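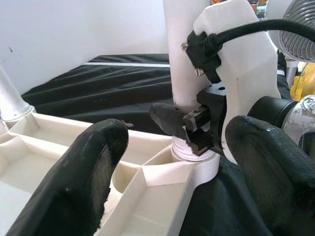 Rarnon Wrist Set
README, second edition

Rarnon is the robotics club at Ustville, and this is the wrist camera data from its one arm, also called Rarnon, because the naming meeting ran long and people had buses to catch. The set covers one school year of practice, ending in May. It was put together by Polyxeni Deligiannis, who also wrote this file and would like bug reports to be polite.

If you are on next year's team, read the whole thing. If you are from another club, read as far as Known Problems and then decide how much you still want it.

What's in it

2269 episodes, each one a single attempt by a student driving the arm. An episode holds the wrist camera video, the joint positions, the gripper opening, and a one-line task note typed by whoever was driving. The notes are left as typed. Spelling of "gripper" varies.

There are 18 tasks. The early ones are reach and touch: bring the fingers up to a post, stop, back off. The middle ones are pick and place. The late ones were invented in the last weeks of the year by people who had gotten bored of the middle ones, and it shows. Task 16 was meant to be a handoff between two drivers. It is mainly a record of two drivers disagreeing.

The fingers are black and don't match. One is ribbed, one is rounded and smoother. Any model trained on this set will learn that the two sides look different, so do not flip the video left to right to get free extra data. Greg on last year's team did this and we got an arm that was very confident about the wrong finger.

Folder layout

episodes/ has one folder per attempt, numbered in order of recording.
notes/ has the task notes, one text file per task.
splits/ has train and test lists. The test list is 70 episodes picked by Polyxeni before anyone trained anything. Please leave it alone. We will know.
chu/ has everything recorded with the Chu driver. See below.
old/ is old.

Chu and Greren

Chu is the first control program. It was written in one weekend and it works the way you would expect from that. It drops a joint reading now and then and fills the hole with the last good value, so the arm seems to freeze and then teleport. Those episodes are kept in their own folder for anyone studying freezing and teleporting.

Greren is the second one and it is fine. It logs every reading with a time stamp, and it refuses to start if the camera is unplugged. Chu would happily record forty minutes of nothing, and once did.

Labels

Each episode is marked success, fail, or argue. The first two are self-explanatory. Argue means two people watched the same video and could not agree, usually over whether a part that ended up leaning against its target counts as placed. The club rule for competition is that leaning does not count. The club feeling on this is that it should. We left the label in so you can have the fight yourselves.

Grasp points were marked by hand on 3563 stills taken from the videos. Marking was done in pairs, after school, for snacks. Quality goes down noticeably when the snacks do, and the last batch was marked on plain crackers.

Known problems

The fingers take up a lot of the picture. This is how the camera sits, and moving it would make the old episodes useless, so it stays.

Lighting changes with the time of day. Anything recorded after 4 p.m. in winter is darker, and the exposure was never locked.

Shelf contents in the background change during the year. If your model suddenly does better in spring, check that it hasn't just learned the shelf.

Task 9 and task 11 are the same task. We found out in April.

Using it

Start with the Greren episodes and tasks 1 through 4. Read the notes file before you write a loader, since joint angles are in degrees everywhere except task 7, where they are in radians. The student responsible has graduated with honors.

Run check.py first. It prints one line per broken episode and nothing if all is well. If it prints nothing instantly, you are in the wrong folder.

You may use this for class projects, club projects and science fairs. Tell us if you beat our score on the test list. Our score is in splits/score.txt and it will not take you long.

To do

Merge tasks 9 and 11.
Convert task 7.
Find out what is in old/.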